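Wendeo Club Gripper Kit, by Prement

For school clubs, evening classes and student teams

We put the Wendeo kit together for the kind of group we used to be ourselves -- a handful of students, one patient teacher, and a room that has to be given back by 6 p.m. It comes as a pair of hand-held grippers, one for each hand, so that students can work through a task themselves before they ever try to write it down for a robot. The fingers come off with an ordinary hex key, and there are 13 spare pairs in the class box, so a busy term shouldn't leave you stuck.
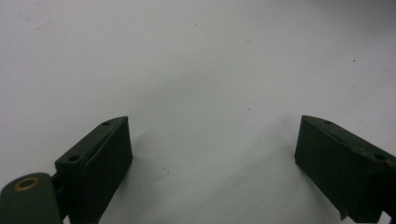 We do get asked a lot which tasks to begin with, and our advice is always to go for something soft and cheap. Paper is lovely for this! It squashes and slips and never sits the same way twice, and a team can happily spend a whole session just moving it in and out of a tub. The task book has 51 of these little jobs, sorted from gentle to quite maddening, and Heather Innes has rewritten the whole first chapter for younger clubs.

If you are getting ready for the Lundton student challenge in May, do order early, as the class box takes us a little while to pack.
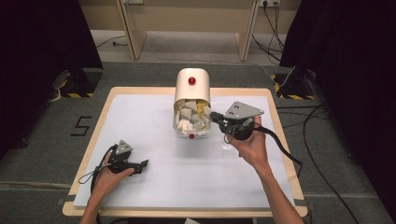
Euan Galbraith wrote to us that his club went through the first chapter far too fast and had to go back and do it all over again, left-handed this time, and that the second go was the one they learned from. He would also like longer cables, please.

Longer cables are now an option on the order form, Euan.

Class box: 78 parts, task book included
Spare fingers: sold in pairs
Orders and questions: ask for Eilidh Rutherford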